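Support > Hand-held grippers > Estar pair > Ticket 146

Print this page | E-mail this page

Subject: Left and right Estar grippers don't agree on how far open they are
Opened by: Dagný Skov, Zutivcombe workshop
Status: open, waiting on Rendard

Opening message

Hello all, and thank you for the quick answer on the last one, it was a great help and the new cable clips are lovely.

I'm afraid I have another puzzle for you. We've been trying the Estar pair against our old Rennie pair to decide which we keep for the kitchen tasks (hanging utensils on a stand, mostly, and putting them back down again). The Estars are much nicer to hold, and everyone who has had a go says so. But when both are let fully open, the controller gives 1000 for one side and 800 for the other, and it should be 1000 for both. The Rennies never did this, though they had plenty of other faults, as you'll remember from January!

It matters to us because the spatula handle is thin, and if the opening figure is off then the recorded grip is off as well, and the two sides can't be compared with each other or with the Rennie runs.

What I've tried so far

1. Restarted the controller with both grippers plugged in, then again with one at a time. Same figures each time.

2. Swapped the two cables over at the controller end. The low figure stayed with the same gripper, so I think we can let the cables off the hook.

3. Swapped them back and ran the zeroing routine twice, fingers pressed gently shut and then let go. It came up to 800 again and sat there, steady as you like.

4. Took pictures of the set-up and of the fingers open over the bare wood, in case one of you can spot something in the way they sit. The first is the whole table with both grippers, the stand and the spatula, and the other two are from the gripper cameras.
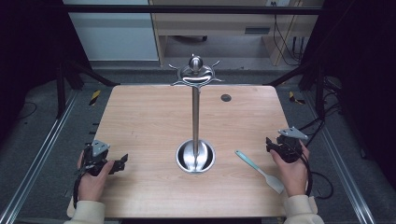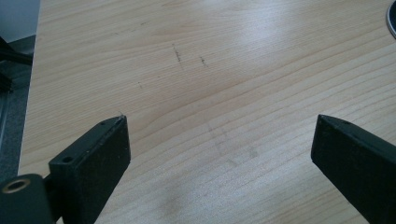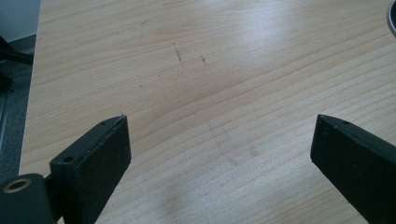 5. Put the old Rennie pair back on the same controller for one short run of 23 grasps. Both sides opened to 1000 every time, so I'm fairly sure the controller itself is well.

Reply from Rendard support

Dear Dagný, thank you for being so thorough, it saves us both a lot of to and fro. I agree with you about the cables and the controller. From the gripper camera views I can see a good wide gap between the tips in both, and the brass-coloured ring at the base of the left finger, but I wouldn't like to judge 200 units of travel by eye from a slanted view like that. Could you measure tip to tip with a ruler, both grippers fully open, and send me the two numbers? If they match, then the opening is fine and it's the sensor reading short. If they don't, I'd look at the finger pivots next. Please don't undo the pivot screws yet, they are set here and are a nuisance to get back.

Reply from Dagný Skov, Sat 13 September

Measured as asked, and they match! I did it three times and got my brother to do it once as well, in case I was only seeing what I wanted to see. So it does look like the sensor. I've left the screws well alone.

One more thing that may or may not be useful: if I squeeze the low one very slowly, the figure doesn't move at all for the first little bit of travel, and then it follows along quite happily down to zero. Squeezed quickly, I can't see the flat part. I've saved the log of a slow squeeze from each gripper and attached both to this ticket.

We'd still like to keep the Estars if it can be put right. Would you prefer the one gripper back or the pair? I can carry on with the Rennies in the meantime.

Reply from Rendard support

Just the one, please, with its cable. The flat start in your slow log is very helpful and I've passed it to the bench. I'll leave this open until it has been looked at.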